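3.2 Unit tests before and after the break

Scores were collected from 12 classes, grades five and six, across the Gakimside schools. Math only. Each class took the fractions unit test either in the last week before winter break or in the first week after it. Teachers picked the slot – not ideal, see limitations. In all 1,840 papers, graded by the classroom teacher and then a sample of 30 regraded blind by Hägglund.

Make-up tests were the messy part. Some teachers sent a note home asking parents to report absences early, some let the student sit the test at lunch, one class had no make-up at all. We kept make-ups in the main count but flagged them. Taking them out moves the averages very little.

Family notes were coded seperately. Most common theme was travel, then illness. Classes where the notes went home a full week ahead had fewer missing papers. Same pattern in both schools that used the Rønning planner and in those that did not.
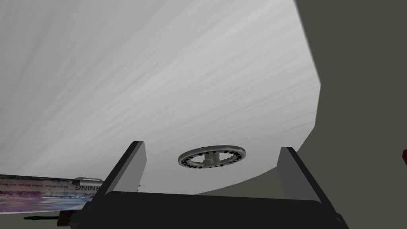
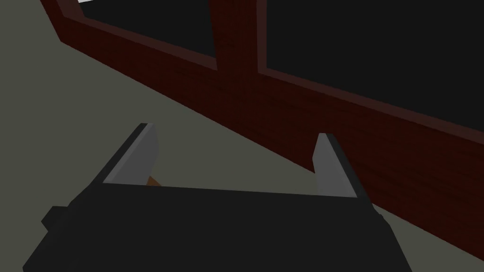 Figure 5. Two rendered views. The gripper is seen in the second.

Turning to the scores. Students tested before the break did a bit better on the computation items, about the same on word problems. The gap was largest for adding unlike denominators, wich teachers had expected. By the May retest it had mostly closed. No difference on the number line items at either point.

Teacher interviews gave a more mixed picture. Several liked the early slot beacuse the unit felt finished and they could start fresh in the new year. Others said the last week is too broken up – concerts, early dismissal, half the class thinking about something else. One wanted a short review day and then the test, whichever side of the break it fell on.

Homework completion was logged for the same weeks (Fivedine gradebook export, cleaned by hand). Completion dropped in the final week for all classes, tested early or not. Late work was accepted everywhere but the penalty differed, so we report turned in / not turned in only. Full breakdown by class in the appendix.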